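Skernent opens its packaging take-back program to small snack shops

Registration starts in June for shops, kiosks and school canteens
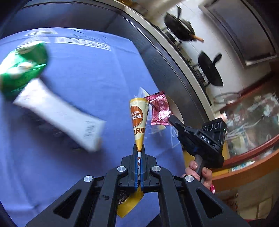
Skernent, the regional service for collection and sorting of light packaging, announces today that its take-back program will be open also to small food shops. Until now only supermarkets and larger warehouses could join. From June, any shop that sells packed snacks, sweets, tea or dry noodles can ask for a collection box and a place on the pick-up route.

The program is called Sosta. It was tested over the winter in 32 shops in the districts of Tritia and MacKinnon Hill. The shop owners received one box each, together with a short printed guide in four languages. Customers could bring back clean and empty wrappers when they came to buy something. The boxes were emptied every second week, and later every week in the places where they became full too early.

"Small shops asked us from the beginning why they were left out, and we did not have a good answer," said Eilidh MacAulay, head of programs at Skernent. "The collection truck was passing in front of their door already. What was missing was a box of the right size and a contract which a shop owner can read in a few minutes."

The new contract is two pages long. It replaces the earlier document, which was written for companies with their own logistics department. A shop can leave the program at the end of any month, without a fee. The box stays the property of Skernent and must be kept inside the shop, in a dry place, where the customers can reach it without help from the staff.

What can be put in the box

The program accepts thin wrappers and bags of plastic or of plastic with a metal layer. These are the materials which most households put in the general waste, for lack of another place to bring them. Imported products are accepted in the same way as local ones, and the language on the package does not matter. During the test, this was the most frequent question from the shops that sell food from Asia and from Eastern Europe, and the guide now gives the answer on its first page.

Glass, cans, drink cartons and paper bags are not accepted and should go to the usual street containers. Wrappers with remains of sauce or oil should be wiped before. They do not need to be washed.

After the collection, the material is brought to the sorting hall in Tritia, where it is separated by type and pressed into bales. The bales go to a processing company that makes granules for garden edging and cable covers. Skernent would like to say clearly that wrappers are not made into new food wrappers in this program. The rules for food contact are strict, and the mixed material does not meet them at present.

Costs and support

Participation costs nothing in the first year. From the second year, shops pay a small yearly amount which depends on the size of the box. There are 3 sizes, and the smallest one fits under a normal counter. Shops with less than two employees stay free of charge for the whole length of the contract.

Skernent will also hold some 2 information evenings before the summer, at the office in Tritia and, if enough shops register, in the library of MacKinnon Hill. Both start at 6:30 p.m. and are open also to shops that have not decided yet. Interpreters can be requested in advance by telephone.

"We prefer to grow slowly," said MacAulay. "If a box is full and we come too late, the customer brings the wrapper home again, and maybe does not bring it a second time. So we will add new streets to the route only when we have a driver for them."

How to register

Shop owners can register with the form on the Skernent website or in person at the service desk in Tritia. The business license number and the opening hours of the shop are needed. Confirmation is sent by letter, and the box is delivered with the next free pick-up tour. School canteens should register through the school office - the form is the same, but it must be signed by the school administration.

About Skernent

Skernent collects and sorts light packaging from homes and businesses in the region. It runs one sorting hall and a service desk for the public.

Press contact
Eilidh MacAulay, Head of Programs
Skernent, Tritia office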